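**Vultton Language Centre opens its doors for a summer afternoon of Nordic stories, songs and baking**

Brastside, July 27, 2025 - The Vultton Language Centre will hold its annual Family Afternoon in August at its Brastside branch, with a programme of storytelling, singing, printmaking and short language sessions for children and the adults who come with them. Entry is free and no knowledge of Danish or Swedish is required.

The Family Afternoon will take place on the second Saturday of the month, from 1:00 pm to 5:00 pm. The main hall, both ground-floor classrooms and the garden will be open throughout, and visitors may arrive and leave as they wish. Only the printmaking workshop and the baking session need to be booked in advance.

The afternoon opens in the hall with a bilingual reading of "The Lighthouse at Fluvholm", a picture book about a girl who is left in charge of a harbour light for one night. The story will be read page by page in Danish and English, and children will be invited to join in with the sounds of the wind, the gulls and the foghorn. The reading lasts half an hour and will be repeated at 3:30 pm for families who arrive later in the day.

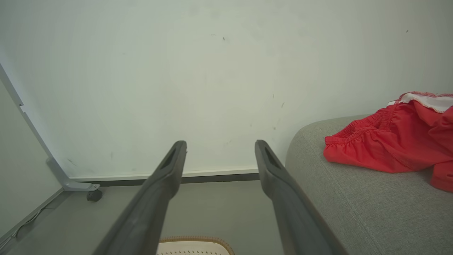

*Reading time: 3 minutes*

The printmaking workshop will be held in Classroom 1 and is open to children aged seven and over. Those taking part will cut a simple shape from foam board, ink it and print it on card, adding a word of their choice in Danish or Swedish. Each session has 16 places. Aprons will be provided, although parents are advised that the ink does not always wash out of clothing.

In the kitchen, members of the Centre's teaching staff will lead a baking session for children and adults working in pairs. The recipe is for cardamom buns, and instructions will be given in Swedish with English support. The Centre asks families to state any allergies when they book. The recipe contains wheat, milk and egg, and the kitchen is also used to prepare food containing nuts.

Younger children will find songs and finger rhymes in Classroom 2, where a corner has been set aside for those under four. Sessions there are short and will run every half hour. The garden will host ring games and a word trail, in which children look for cards hidden among the flower beds and match each one to its English meaning. If the weather is poor, the ring games will move into the hall between readings and the trail will be laid along the upstairs corridor.

"Many of the families who visit us in August have never heard a Nordic language spoken at any length," said Tobias Villanueva, Head of Cultural Programmes at the Vultton Language Centre. "We want them to hear it in a story or a song first - grammar can wait until September. We are also pleased to welcome back a good number of former pupils, several of whom will be helping with the garden games."

The day will close at 4:15 pm with a concert by the Holmgren Singers, a choir of adult learners which rehearses weekly at the Centre. Their programme includes summer songs from Denmark and Sweden, together with two rounds which the audience will be taught on the spot. Seating in the hall is limited to 100 and cannot be reserved.

An exhibition of work by the Centre's Saturday pupils will be on show in the entrance hall for the rest of the month. It brings together 60 illustrated postcards, written in Danish or Swedish and addressed to imaginary relatives. The exhibition may be visited during normal office hours, free of charge.

Staff will be at the enquiry desk to answer questions on the autumn term, including beginners' courses for adults and the Saturday classes for children. Enrolment forms may be completed on the day or taken home.

**Visitor information**

- Event: Family Afternoon
- Venue: Vultton Language Centre, Brastside branch
- Time: 1:00 pm to 5:00 pm
- Admission: free
- Booking: required for printmaking and baking only, in person or by telephone through the branch office
- Access: step-free entrance from the garden side; the upstairs corridor is reached by stairs or lift
- Children must be accompanied by an adult at all times

Press enquiries and requests for interviews should be addressed to the Cultural Programmes office at the Brastside branch.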